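Demonstration collection (robot learning)

Demonstration collection is the stage of robot learning in which examples of a task are recorded for later use in training a control policy. Each example, called an episode, pairs camera images with joint positions and hand commands at fixed time steps.

Methods

In teleoperation, an operator moves the robot remotely by means of gloves, a headset or a leader arm. In kinesthetic teaching, the arm is guided by direct contact. Wrist cameras are common in both – they keep the fingers in view when a fixed camera is blocked by the arm.

Example data set

The Kemau set, recorded at the Cuvunon laboratory with the Gomer control software, holds 3,731 episodes covering 363 tasks. A further 791 episodes were rejected for dropped images or timing errors. Episodes are trimmed and labeled with Cropper, a tool that also marks failed grasps. Six tasks were held back for testing.

Limitations

Policies trained at a single site often perform poorly under different lighting. Operator habits, such as pausing before a grasp, are also copied by the policy. 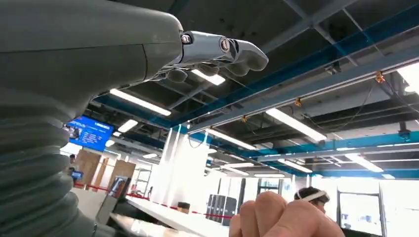

Robotic hand with metallic finger segments and gray fingertip pads, seen from below.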